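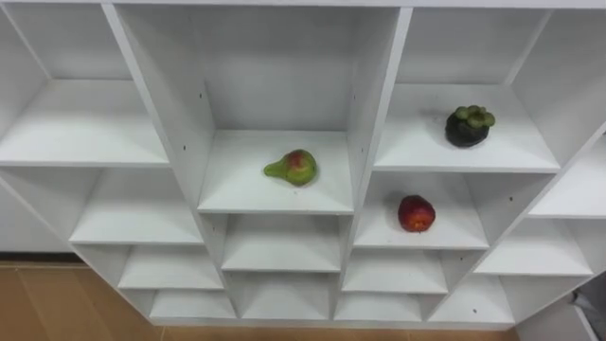 October, late
by Chantal Petrenko

Media box again. Third night on it. Got home at seven, ate standing up, sat down on the floor with the keyboard and didn't get up till my foot went numb.

Korkwood updated itself while I was at work and now the Robichaud add-on won't load. Just a grey square where the picture should be and "check the log". Checked the log. 1,000 lines of the same warning, then one diferent line near the bottom about a missing dependency. Copied it out, sent it to Joaquim. He wrote back "clear the cache" which is what he always writes back.

Cleared the cache. No change. Told him so. No reply yet.

Tried the Urstead repository instead – the address Aaliyah gave me in spring is dead. Found a newer one on the forum, page 40 of a thread that should have been locked years ago. Typed it in with the remote, one letter at a time, got it wrong twice. Then it took. Installed from zip, restarted, and the menu came up in Swedish?? Ingvar would have been useful. Found the language setting by counting down from the top on my phone where it's in English.

So now there are 123 shows listed and maybe half of them play. The old detective one plays. The cooking one stalls at the first ad break. Nothing in the kids folder works at all and that's the one Aaliyah wants for when she brings the boys over. Must look at that before she comes.

Subtitles run late by a second or so. There's an offset under audio, of all places. Set it to minus 300 and they came in early. Set it back, will try something smaller tomorow.

Clifford rang in the middle of it to ask if I'd looked at Sollside yet. Pays by the month, everything works, he says. I know. I don't want another monthly thing. He talked for ages, mostly his knee.

Watched one episode and a bit of the detective thing in the end. Picture fine, sound fine. Fell asleep before they found the car.

To do – back up the settings BEFORE touching anything. Turn off auto update. Longer cable for the back bedroom. Ring Mum.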